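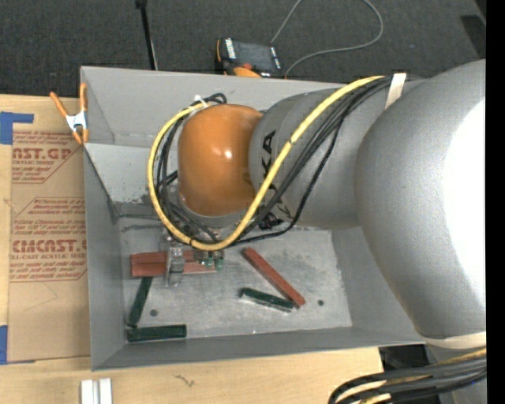

Ye-seo Ryu wrote back on the cycle log before I had the page ruled: the pick order is wrong, the planner should take whatever lies free first and leave touching bars until there is room to get a finger between them, and why are we still sorting by color.

Fair. We sort by color because the course handout asks for color. It asks for separation by color at the output. It says nothing about the order of picks, and I had read it as if it did. Changing this today.

Bin picking project, Monday, afternoon session. June demo build.

State at start of session
Planner on version from last week. Red first, then green, nearest to bin center within each color. Bars in the large gray bin, clamped at the rim, on the wooden bench top. Program run from the pendant in manual mode at reduced speed.

Log figures since the counter was reset: 2326 pick attempts, 2062 good. A good pick is one where the bar is released over the output tray and the gripper closes to zero afterward. That leaves 264 failures. I went through the codes:

- 74 are path aborts near a bin wall. The arm did not move into the bin, so nothing was touched. The planner keeps offering the same pose and gets refused again. Many of these are one bar logged several times over.
- The rest are grip failures. The code does not distinguish a missed bar from a dropped one. It should. Added to the list.

Pairs
Two bars side by side are the worst case for the present grasp routine. It looks for the long edges of a blob and puts a finger on each. With two red bars touching, the blob is twice as wide as a bar, the opening comes out larger than the stroke, and the routine clips it to maximum instead of rejecting it. The fingers then come down on top. Same with greens, though segmentation on green is poorer to begin with, as the dark green sits close to the gray of the floor and the stains push the threshold around.

Fix for now: reject any blob wider than 1.5 bar widths, flag as pair, go to the next candidate. If only pairs remain, do a push from the short end with the gripper closed, retake the picture, try again. Max 3 pushes and then stop and ask for the operator.

Wall cases
A bar lying along a wall is graspable if the fingers close along its length, or if it is first dragged toward the middle. The Lukáč routine we took over from last year's team has a drag move in it. It was written for their bin, with straight walls. Ours slope, so the tool needs a different offset depending on height. I have rewritten the clearance check to use the wall angle. Not run on the arm yet. In simulation it accepts poses the old check refused, and I want a second person to look at the numbers before it goes on hardware.

New ordering
Score = free length on both sides, plus distance to nearest wall, minus a penalty for any bar crossing the approach. Color only decides the drop position. Code is in the Lolar branch, file pick_order. Old ordering kept behind a switch so that we can compare on the same layouts.

Cables
Check slack at the wrist before every change to the approach angles. The new ordering will ask for more wrist rotation than the old one because it no longer cares where the last pick was. I have limited the last joint to plus or minus 150 degrees in the planner until somebody has jogged it through the full set of approach angles by hand and watched the loop. Do not raise this limit from the pendant.

Lighting
Scuffed floor gives false edges under the overhead lamps. Tried the median filter, small improvement, costs cycle time. The Wokmont team uses a matte liner in theirs. The rules allow a liner if it is fixed down and the depth is re-measured. Not decided.

To do
- Separate codes for miss and drop
- Count repeated path aborts on one bar as one event
- Ye-seo to check the wall angle calculation
- Jog test for the wrist, two people present
- Same ten layouts, old order and new order, log both
- Ask Lundano for the spare finger pads, the order is still open on their side

Note for whoever has the next slot: the bin origin was re-taught after lunch. Use the frame named bin_b. Frame bin_a is still in the controller and is wrong by several millimeters in y. I will delete it when the last program that calls it has been changed over.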